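What we are spending on the second bench

November 2025

I said in August that I would write up the money side of the robot project once we had placed the orders. We have now placed most of them, so here is where it went and what is still on the list.

For anyone new, I work in a small workshop unit in Damthorpe and we sort and pack small parts for other firms. Most of it is done by hand. Two years ago we bought a single arm from Bimier to see if it could take over the dull end of the sorting. It does one job well and several jobs badly. The second bench is our attempt to widen that, and this time I wanted a proper budget before anyone opened a catalogue.

The first thing I did was go back through the invoices for the first bench. The arm was the large figure and everyone remembers it. What I had forgotten was the rest. Brackets, cable, a second power supply when the first was too small, a table that did not wobble, carriage on all of it. Those extras came to 40 per cent of the price of the arm. None of them had been in the original plan, and each one was bought in a hurry at whatever price was going that day.

So the new sheet starts with the extras. Table, rails, stands, cables, boxes for parts, spare fingers for the grippers, and then the expensive things at the bottom. It looks upside down to the accountant but it has been much easier to work with.

The second thing was to decide what to put off. We had quotes from Bimier and from Prantl for a pair of arms, and both were fair. Prantl was dearer but included fitting and a day of training. Bimier was cheaper and we already know how their software behaves, including the parts that do not work very well. I spent a fortnight going back and forth and then decided to order neither this year. Hand-held grippers cost far less than arms, and with those we can record people doing the jobs and find out which jobs are worth buying arms for. If a task turns out to be hopeless we will have lost some afternoons and not a large deposit.

The small items came to £1,277 before VAT. I had allowed a bit more than that, and the difference has gone into spare cables. Cables are the thing we break most. They get trodden on, or rolled over by a chair, or pulled out by the wrong end. I now buy them in three lengths and label both ends before they go anywhere near the bench.

Delivery was the part I got wrong. I had put down three weeks for everything. The rails came in good time from a supplier in Tidcombe, but the mounting plates took seven, and there was not much to be done on the bench without them. Next time I will order whatever has the longest lead time first, even if we have nowhere to put it. I should also have asked for carriage to be quoted separately, as two of the suppliers had rolled it into the unit price and it made comparing them a nuisance.

Floor space was cheaper than I feared. We moved some shelving, ran the power along the wall and kept the old carpet. A hard floor would be easier to sweep when small parts go astray, but I could not justify the cost of lifting the carpet for one bench. It is on the list for the year after next, a good way down.

We did spend properly on the table. The first bench had a dark top that showed every scratch and made black parts hard to find. For the new one I asked for something pale and plain, and paid a little extra for it.

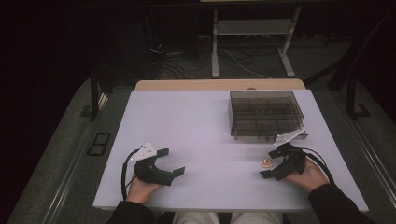

Is it worth buying grippers before you can afford the arms?

For us it was, because the grippers are a small part of the total and they tell us what to ask for when we do go back for quotes. If you already know exactly which job you want done, and it is a simple one, I would save the money and put it towards the arm.

What is left on the sheet is mostly dull. There is a better chair to buy, as people will be sitting at the bench for longer than they do at the packing tables. There is more disk space, which I have priced twice and got very different answers. I also want to set aside something for replacement gripper fingers, though I have no idea yet how quickly they wear, so the figure in that row is a guess and is marked as one.

The arms stay on a separate page for now. Both quotes will have run out by spring and I will have to ask for them again.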